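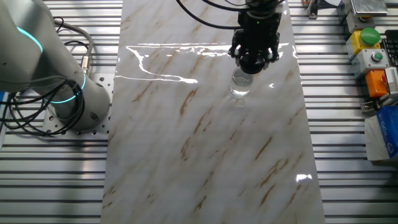 What is the best way to clean a marble-patterned worktop or board? A soft cloth, warm water and a drop of washing-up liquid will do for everyday marks. Wipe the whole length, rinse the cloth, wipe again and dry with a clean tea towel. Most of the smears people complain about are soap left behind.

Check what you have before buying anything stronger. Real marble is harmed by vinegar, lemon juice and limescale remover. Printed or laminated boards put up with more, but scouring pads dull the shine on any of them.

Sticky rings from jars and bottles: lay a damp cloth over the mark for 5 minutes, then lift it off with the edge of an old plastic card. Don't use a knife.

Tea and coffee: mix bicarbonate of soda with a little water to a soft paste, leave it on for two minutes and rinse well. Try it in a corner first.

Glare makes a glossy surface hard to judge. Crouch down and look along it from one end — smears show up at once from the side.

Small things with hard bases scratch more than large ones, mostly from being dragged over grit. Lift them, and wipe underneath before putting them back. 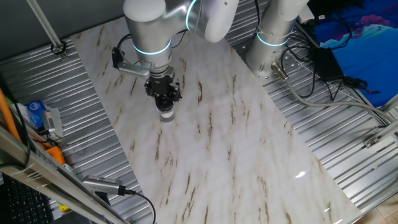

One reader in Kurnilton wrote in to say that felt pads under her spice pots had stopped the scratching, but that the pads hold damp and need changing every May. Cork does the same job and dries faster, she added, though it sheds crumbs when it gets old.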